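Rotational grazing on the Lornora uplands

Rotational grazing on the Lornora uplands is a system of land management in which livestock are moved through a series of fenced blocks on a fixed schedule, with each block left ungrazed between visits. It replaced continuous grazing on most of the plateau and is used mainly for sheep, with cattle on the lower blocks. The managed area covers 3947 hectares and is divided between two districts, Engelhardt in the north and Dekus in the south.

Background

The uplands are formed on weathered granite and have thin, acid soils with low phosphorus. Under continuous grazing, animals stayed near the springs for most of the year. Grass close to water was kept very short, while distant slopes were used little and became covered with coarse tussock. Bare ground was most common along the paths between springs, where surface runoff cut shallow channels during winter storms.

Early attempts to correct the problem relied on lower stocking rates alone. These reduced the total demand for forage but did not change where the animals fed. The bare strips near water did not recover, and fencing was introduced in the Dekus district as a second measure.

Block layout

Each grazing unit is divided into four blocks of similar forage yield. The blocks are not equal in area. A block on deep valley soil may be less than half the size of a block on the ridge. Boundaries follow contour lines where possible, and gates are placed on level ground to limit wear on slopes.

Water is supplied to each block by gravity pipe from a storage tank above the unit. Troughs are set at least 200 meters from any stream. In the Engelhardt district, where springs are few, one trough often serves two blocks through a gap in the dividing fence.
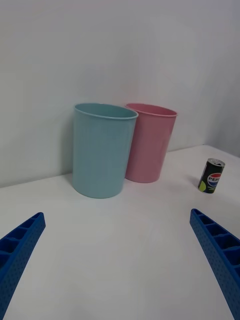 Grazing periods depend on season. In spring, when growth is rapid, a flock remains in a block for a short period and the rest interval is 40 days. In summer the rest interval is lengthened, and in winter the flock may be spread across two blocks at once. Movement is decided by the height of the remaining grass, measured with a rising plate meter along a fixed line. The calendar is used only as a guide.

Stocking rates

Rates are set once a year, in February, from the yield estimates of the previous season. The unit of calculation is the ewe equivalent, defined as one dry adult ewe. Lactating ewes and young cattle are converted to this unit with standard factors. A unit that exceeds its rate must reduce numbers before the spring growth period begins.

Effects on soil and vegetation

Ground cover near the springs increased after the blocks were introduced, and the proportion of perennial grasses rose on the valley soils. Clover returned without seeding in several Dekus blocks that had received lime. On the ridges the change was small. Tussock persisted there, and mowing was needed to open the sward.

Soil organic carbon in the surface layer has been sampled under the Gimport monitoring scheme. Differences between rotated blocks and continuously grazed control plots were greatest in the valley soils. Results from the ridges are difficult to interpret because stone content varies widely over short distances, which affects the bulk density figure used to convert concentration to mass.

Compaction remains a problem at gates and troughs. Crushed stone pads have been laid at the most heavily used points. Moving the troughs has been tried in Engelhardt, but the cost of extending the pipe has limited its use.

Last updated: Mar 26, 2018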